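Two-finger or suction for kids' plastic bowls?

mullport_dan
Jun 29, 2024
Trying to pick an end effector for a table-clearing demo. I've got the Jomix two-finger on loan and a Louro suction cup in the drawer. Plates and bowls, all cheap plastic. What would you lot go for?

Rodrigo Magalhães
Suction for plates, no contest. Flat middle, one touch, done. I ran 300 picks with a 30 mm cup and only lost 14.

tilly_k
Disagree! Fine on plates, rubbish the moment one thing sits inside another. The cup lands on a rim and just hisses at you. Fingers pinch the rim and off you go.

Rodrigo Magalhães
Depends on your approach angle, Tilly. Tilt the wrist a bit and it seals. Fingers need almost perfect depth on a thin rim.

mullport_dan
Nesting is my headache, yes. My layout's a green cloth with orange plates, pink bowls, and a small cup and a blue thing sat in the big bowl. Arm over the middle of it:
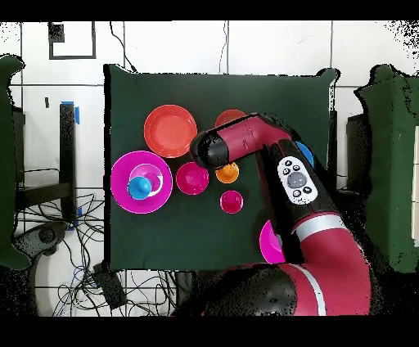

Reply 6 of 7

tilly_k
That big bowl is a fingers job, I'm not budging. And watch the forearm, it's hiding a fair bit of the right side from that angle. Where's your second camera going?

Reply 7 of 7

mullport_dan
Probably a Nirkico on the wrist, if the bracket fits. Fingers first then, and I'll try Rodrigo's tilt after.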